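Hand demos vs. teleop for a simple pick task

wgough_55
We have to teach the arm at Landeg to pick washers off a table and drop them in a tray. I did 100 demos with the leader arm and it still misses the grasp. Should I switch to a hand-held gripper?

holance_nerys
Yes. Teleop is slow and you can't feel contact. With the hand-held one I did almost 1,000 in the time you'd spend on a few hundred.

b.probert
Disagree. More demos won't help if they contain moves the arm can't make. People twist their wrist in ways the robot can't follow — with teleop you find that out right away.

holance_nerys
So check reach afterward and drop the bad ones. I lost 11 out of my last batch.

wgough_55
What do you both do about where to start? Mine all begin right over the washer.

holance_nerys
That's probably your problem. Start with the fingers open over bare table, and vary the height and the side you come in from.
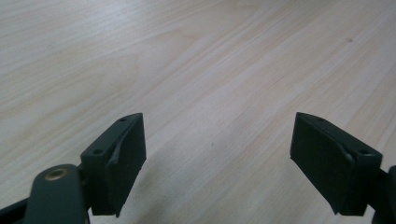 Then move in at one steady speed, close, wait a beat, lift. Check the rubber pads between batches too. If one starts to peel, glue it back down before you record any more.

b.probert
Agree on the starts. I'd still do the first 55 by teleop.

wgough_55
OK, I'll redo the starts first and keep the leader arm for now.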